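September, a little after 9 p.m.

Back from the talk at Sustcombe and still irritated, so I'm writing it down before I turn reasonable about it.

The subject was sleep. Specifically how all of us are doing it wrong, and how for 889 a year we could be doing it right. The man giving the talk was Periklis Kyriakidis, very tall, lovely speaking voice, the sort of voice you'd want reading you a will. He runs the Zomuma Method. I wrote "what is the method" at the top of my page at ten past six and at half past seven I had still not written anything under it.

I should say I went in good faith, or in what passes for it with me. I have slept badly since spring. Marnie has heard all about it. I wake at 3:20, I look at the ceiling, I think about the gutter, the dentist, a thing I said to my sister in 1998, and then at a quarter to six I fall asleep like a stone and the alarm goes. So when Marnie said there was a free talk and that her whole office swore by this fellow, I said fine. Her whole office also swore by the vinegar.

What he said, as best I can put it back together from my notes:

Sleep is in "seasons." We are most of us sleeping in the wrong season. You find your season by answering a questionnaire, and the questionnaire asks if you prefer soup or salad. (I like both. I suspect that makes me an autumn.) Once you know your season you get a schedule, a phone app, and a small bag of something to put under the pillow. He passed one of the bags along the rows. It smelled like a linen closet in somebody's grandmother's house, quite nice, and I held on to it longer than I needed to.

Then the numbers. He said that in their study people fell asleep faster and woke less. I put my hand up and asked how many people. He said 200. I asked compared to what. He said, compared to how they were sleeping before. I asked if there had been another group, people who got a different bag or no bag, and he smiled and said that was a great question and that the body isn't a laboratory. People nodded! A woman in front of me wrote it down. I don't know what it means. A laboratory is a room.

I'd have let that go, but he went on to say these 200 had all finished the full program, and I sat there wondering how many had started it. If 200 finished and three thousand quit in the first week because the thing was useless, then of course the ones left over are happy. I didn't ask. I'd had my turn and the woman in front had already looked around at me once.

And there's the other problem, which I worked out on the drive home and am rather pleased with. Who signs up for a sleep program? People having the worst stretch of their lives. Nobody signs up during a decent month. So you catch everyone at the bottom, wait eight weeks, and most of them will be doing better whatever you put under the pillow. I had a terrible stretch in March and it eased off in May and all I'd changed was the brand of coffee. If I'd bought the bag in March I would be standing at the front of the room tonight telling everybody about it.

Marnie says this is exactly what's wrong with me, that I would rather be right than rested. We had this out in the parking lot. Her point was that if it works for people, who cares why. My point was that I care to the tune of 889. She said you don't have to take the yearly plan, there's a monthly. I asked what the monthly was and she had to go back and look at the leaflet, and it isn't on the leaflet. "Ask a guide," it says.

The leaflet, for the record, has two endorsements on it. One is from a magazine called Grakau that I've never seen on any rack. The other is from "a leading physician," no name. Doctors have names. It's on their doors.

To be fair to him — and I am going to try, Marnie, since you'll ask — a few things he said were sensible. Get up at the same time every day. Go outside in the morning. Don't lie there fighting with it, get up and do something dull. I have heard all three before, free, from the nurse, and from my mother, who never charged anyone anything. It bothers me that they're in there. If the whole thing were soup and salad I could throw it out whole. Somebody will do the sensible part because it came with a bag, and sleep better, and give the bag the credit.

There was coffee at the break, regular, at seven in the evening, at a talk on insomnia. I had one. Marnie had two.

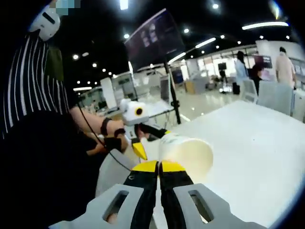 I said to her on the way out that if I'm up tonight I am sending him the bill, and she didn't laugh, so I think I was wearing on her by then.

I have been trying to work out what would change my mind, as it seems only decent to have an answer. I think it would be this. Take a big bunch of poor sleepers, give half of them the real schedule and half a made-up one, don't tell them which, and count everybody who started, including the ones who dropped out. Have it run by a person with no stake in the bags. If the real ones came out clearly ahead I would pay up and eat whichever it is, the soup or the salad. I don't think that is asking for the moon.

What I'll do instead is keep my own tally. I found the Tijani notebook in the desk, the green one from the year I was going to learn Italian, with only two pages used. Time to bed, time awake, coffee or no coffee. A month of doing nothing at all first, so I know what ordinary looks like. Then a month of getting up at six regardless. I realize one person is even worse than 200 with no comparison, and I'll be the one filling it in, half asleep, wanting a certain answer. Still. It's cheap.

Call Marnie tomorrow and be nice. Also she has my umbrella.

10:40. Not remotely tired. Gutter man is coming at eight and I haven't moved the bins.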